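Back in November I wrote that the folding cells were coming to our returns floor, and a few of you asked how it went. So, an update from Skosgate!

We used to be 12 people around the long tables, opening bags, checking for stains, folding, and talking the whole time. On a good shift we'd get through 1000 pieces. Now there are 5 of us on folding and the rest have moved over to receiving or packing. Same pay, which I was glad about, but it's a lot quieter -- I miss the gossip more than I expected to.

Rultuvby, the company that set up the cells, sent a trainer who was very patient with us. I can clear a fault by myself now (still a bit proud of that). 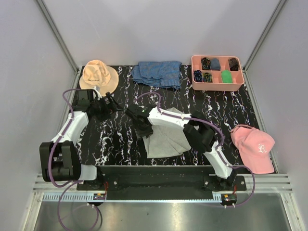
My job has turned into sorting, mostly. I decide what the arms should get and what still needs hands. A light gray cloth like the one partly under the right gripper is what I'd give them all day long, but a bucket hat with a crumpled crown I'd rather reshape myself. My wrists feel better. My feet feel exactly the same, and I still want the good floor mats back.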